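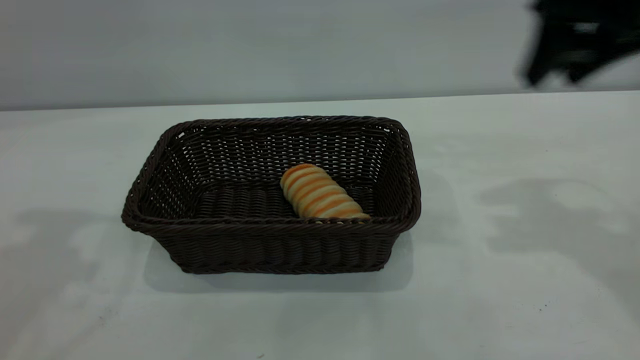
Can the Machines Do Chores Yet?

My answer is no, with an asterisk. I'd like to spend most of this column on the asterisk, because the people who say "no" and the people who say "any day now" are both leaving things out.

I worked in bakeries for a long stretch before I started writing about kitchen equipment, so bread is the chore I know best. Putting rolls in a basket is the kind of job you give to the new kid on the first morning. You show it once. The kid doesn't crush the rolls, doesn't drop them, and turns the basket the right way for the counter without being told. By 6 in the morning you have stopped thinking about it.

Give the same job to a robot arm and it becomes a project. A roll is soft, and no two come out of the oven quite the same shape. A woven basket has a rim that sticks up and gets in the way of the fingers. The arm has to come down inside the rim, let go at the right height, and get back out without dragging the basket along with it. A person does all of that while talking about something else.

The companies selling these arms know this, and some of them are good at it. Trelico sells a packing cell to mid-size bakeries, and the demonstration I watched in December was impressive. The brochure says it places up to 97 percent of items on the first try. I have no reason to doubt that. But consider what is left over. In a shop, every miss is a roll on the floor or a basket that looks wrong, and somebody has to walk over and fix it. If a person has to stand nearby all shift in case of a miss, the owner is paying for the arm and the person both.

That is the shop floor, where conditions are about as kind as they get. The table stays where it is. The light stays the same. The baskets all came from one supplier. A house gives you none of that.

Pustellow has been promising a home model for a while now, something that will clear the table, load the dishwasher and put the groceries away. I would buy one tomorrow if it worked. My kitchen counter at any given hour has mail on it, a sponge, a bag of onions, and a phone charger somebody needs back. The bread basket gets moved every time we wipe the counter down. I don't know a machine at a price I could pay that would handle that counter for a week without a call to the help line.

Speed matters too, and it gets less attention than it should. Most of the videos I get sent are sped up, with a small note in the corner saying so. Played at normal pace, many of them show an arm stopping above an object, thinking it over, shifting a little, and stopping again. I don't mind slow in my own house. If a machine took two hours to fold one load of laundry while I was asleep, I'd be glad to have it. In a bakery with a line at the door, slow is the same as broken.

Now the asterisk. The work is getting better, and it is getting better at the part that used to look hopeless. For years the arms I saw could only handle things that were hard, square and lined up. Aubert, which makes bakery conveyors, used to tell its customers flatly that pastry should be left to hands. Its new catalog has two pages on grippers for pastry. Two pages is a small thing, but catalogs get written by people who have to answer the phone when the product fails.

What I would like to see is plainer talk about which chores are ready. Stacking crates is ready. Moving trays from one rack to another is ready if the racks match. Filling a basket so that it looks like something a customer would want to reach into is close in a tidy shop, and far off anywhere else. Varnar, a rental outfit that leases arms by the month, has started listing jobs it won't rent for, and I trust it more for having the list.

A bakery owner who asks me gets the same advice each time. Rent before you buy, run the arm on your worst day of the month, and keep the new kid on the payroll while you do it.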